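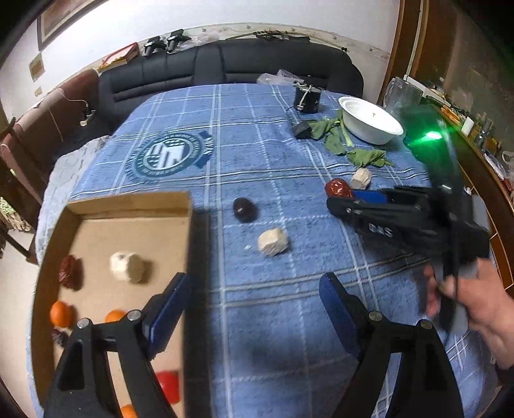

Sorting and packing mixed dried fruit by hand
Project report, second-year Food Handling and Packaging
Group: Štefánia Dvořáček, Arne Böttcher, Kobe Van Damme
Supervisor: Nelli Juntunen
Submitted Feb 28, 2018

1. Background

Small shops that sell dried fruit by weight often receive it mixed, or it becomes mixed on the shelf. Our contact at the Perton market, Ghassan Majali, runs a stall of this kind and sorts leftover stock by hand at the end of the day. He asked whether there was a better way to lay out the work. We took this as our project.

The question we set was simple: does the type of container and the surface under it change how fast and how cleanly a person can sort mixed pieces into a box?

2. Materials

The stock was a mix of dried fruit and similar pieces that differ in size and feel. Red dates were the main item. They are light and wrinkled, and the skin is shiny, so they slide when they are pushed. We also had dark purple pieces, some smooth and some wrinkled, and pale lumps in cream and beige with an uneven shape. A few round orange fruits were added so that there was something in the mix that rolls.

We compared two containers. The first was a shallow open cardboard box with a flat bottom. The second was a deep plastic tub from Kleinschmidt, which is what the stall uses now.

The work was done on a large table, first bare and then covered with a blue plaid tablecloth. The cloth was the only one in the store cupboard that was big enough. It has a round printed emblem on it, and we found this useful later on (see section 4).

3. Method

Each run started with the pieces spread on the table to the right of the container. One person sorted and one person kept time. The third wrote down drops, meaning any piece that left the hand or the tool before it reached the container. Fruit was never poured in. Every piece had to be picked up and placed.

A run ended when the table was clear apart from crumbs. We swept the crumbs up after each run and weighed them together with those left in the container. Each run used 500 g of stock, weighed on the Cosberg scale in the teaching kitchen.

We did 80 runs in total, divided equally between the four combinations of surface and container. The first runs were done in December and the rest after the break. We changed places after every run so that the same person was not always sorting.

4. Results

The cloth made more difference than the container. On the bare table the round fruits rolled away when a hand came near them, and twice one went onto the floor. On the cloth they mostly stayed where they were put. The dates were also easier to pick up, as the small wrinkles in the fabric gave them something to rest against.

The shallow box was faster than the tub. The sorter could see what was already inside and put the next piece beside it. With the tub, pieces were dropped from the rim and the pale lumps chipped when they landed. Most of the crumbs we weighed came from these lumps and very little came from the fruit. Across all runs we recorded 296 drops, and the bare table with the tub was the worst combination.

We started using the printed emblem as a marker for where the box should stand. Before that the box crept towards the edge of the table during a run, and the reach became longer without anyone noticing.

5. Problems

The cloth has to be washed. Dates leave it sticky, and we did not include washing time in our figures. A stall that changes the cloth daily would need at least 2 of them.

Our stock also dried out over the break. The later runs may have been a little easier for this reason, and we cannot correct for it. Arne's runs were slower at the start than those of the others, but the difference was gone by the second week.

6. Recommendations for the stall

Use a shallow box for sorting and move the fruit to the tub afterwards. Put a cloth under the work and mark the place for the box. Take the pale lumps out first and keep them in a layer of their own - they are what breaks.

Ghassan Majali has tried the shallow box at the stall and is keeping it. He has not yet tried the cloth, as the stall is outdoors and it would have to be clipped down. The group at Letport that takes over the project next term has been given our record sheets and could test clips first.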